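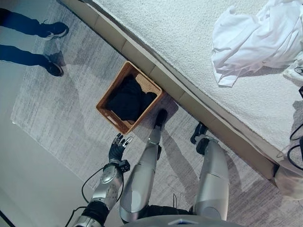 What does it cost to change money at a hotel desk?

More than the sign says, and most of it is tucked into the rate. The board at the Brurkaritz Hotel in Pirnis promised me zero commission, in gold letters, with a little palm tree. I handed over 400 dollars and got back the local equivalent of 324. The commission was indeed zero. The other 19 per cent had gone wherever the palm tree lives.

I took this up with Recep Kaplan, who has changed money from a booth across the road for most of his adult life and keeps the shutters half down so that customers have to stoop. He was delighted. The hotel is the best advertising he has.

"They have a rate for guests and a rate for people who can walk 80 steps," he told me, and poured me a tea I hadn't asked for and was later glad of.

Kaplan's own board carries two prices for every currency, the one he buys at and the one he sells at, and he lives in the gap. On the big currencies it's a sliver. On the small ones it widens like a yawn. My dollars were welcome, he said, in the tone you'd use for a cousin who visits too often. He could move them by lunch. The notes from the country next door he takes mainly out of politeness, and he prices the politeness in.

Every trader I met in Pirnis had a theory of where the rate comes from. Kaplan says it comes from the central bank at 2 in the afternoon and from everyone's brother-in-law for the rest of the day. The woman at Okafor, the big chain at the ferry terminal, pointed to a screen. The screen, when I asked, got its figure from head office. Head office didn't return my calls.

What they agreed on was November. That's when the importers come in for hard currency to pay for winter stock, and the gap on every board in town opens up. Locals know this and do their changing in late summer. Visitors don't, and the hotel puts a fresh coat of gold on its sign.

There is a cheaper way, of course. A payments outfit called Derkier will do the whole business on your phone, at something close to the rate the banks give each other, and my editor had suggested I use it. I did try. It wanted a photo of my passport, then a better photo of my passport, then a code sent to a number that doesn't work outside my own country. I favour modern finance in principle. I was also standing in the rain, owing a taxi driver his fare.

So I stooped under Kaplan's shutter again. He counted the notes twice, once for himself and once for me, and licked his thumb between each. Then he asked whether I'd be needing any of the neighbours' money for the trip home.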